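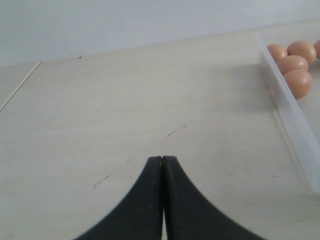
Ticket: Greifkraftschätzung aus Handgelenkkamera, Ergebnis nicht reproduzierbar
Projekt: Nandia
Gemeldet von: Hanane Samir
Komponente: Kontaktschätzer, Auswertung
Status: in Arbeit
Priorität: hoch

Beschreibung

Die Methode soll den Kontakt mit zerbrechlichen Objekten allein aus dem Kamerabild schätzen, ohne Kraftsensor. Im Entwurf vom August steht, das Netz erkenne die Berührung "zuverlässig vor dem Bruch". Ich kann das mit unseren Daten nicht nachvollziehen und möchte, dass der Satz draußen bleibt, bis dieses Ticket geschlossen ist.

Datengrundlage: 2.967 Episoden, davon 181 im Testteil. Aufgabe ist immer dieselbe: Ei aus dem durchsichtigen Behälter nehmen und auf der freien Tischfläche ablegen.

Erwartet: Kontaktwert nahe null, solange der Greifer nichts hält.
Beobachtet: Der Wert steigt in vielen Episoden schon bei geschlossenen, leeren Fingern, bevor sich der Arm überhaupt zum Behälter bewegt.

Kommentar 1, Samir

Startposen durchgesehen. Finger zusammen, Spitzen aneinander, Eier weit weg hinten rechts am Rand des Bildfelds. Da gibt es nichts zu schätzen. Trotzdem meldet das Netz Kontakt. Mein Verdacht: Es hat gelernt, dass geschlossene Finger "Kontakt" bedeuten, und sieht sich das Ei gar nicht an.

Kommentar 2, Team Rudd

Halten wir für unwahrscheinlich. Im Training sind genug leere Griffe enthalten. Bitte zuerst die Zeitstempel prüfen, bei Jomstead hatten wir einen Versatz von bis zu 5 Bildern zwischen Kamera und Gelenkdaten.

Kommentar 3, Samir

Zeitstempel geprüft, kein Versatz. "Genug leere Griffe" hätte ich gern als Liste. Im Index finde ich unter diesem Label nur abgebrochene Versuche, und bei denen stehen die Finger offen.

Kommentar 4, Samir

Test mit abgedecktem Bildbereich: alles außer den Fingern grau überdeckt, Netz unverändert. Die Kurven liegen fast deckungsgleich auf den alten. Für eine Methode, die angeblich das Objekt auswertet, ist das ein schlechtes Zeichen. Die Gegenprobe (nur Finger überdeckt) läuft noch auf dem Rechner Gikeo.

Kommentar 5, Team Rudd

Könnte auch an der Tischfläche liegen. Die dunklen Schlieren vor den Fingerspitzen und die helle Fuge links sind feste Merkmale, daran kann das Netz die Startpose erkennen. Vorschlag: Platte abwischen, Arm leicht versetzt starten, neu aufnehmen.

Kommentar 6, Samir

Können wir machen, erklärt aber Kommentar 4 nicht, dort war der Tisch ja überdeckt. Ich wische trotzdem und nehme 2 kurze Serien auf, eine mit Eiern im Behälter, eine ohne. Bleibt der Kontaktwert in beiden gleich, ziehe ich die Tabelle aus dem Entwurf zurück.

Offen:
Gegenprobe auf Gikeo abwarten
Liste der leeren Griffe mit geschlossenen Fingern (Rudd)
Neue Serien aufnehmen (Samir)
Formulierung "zuverlässig vor dem Bruch" gesperrt bis auf Weiteres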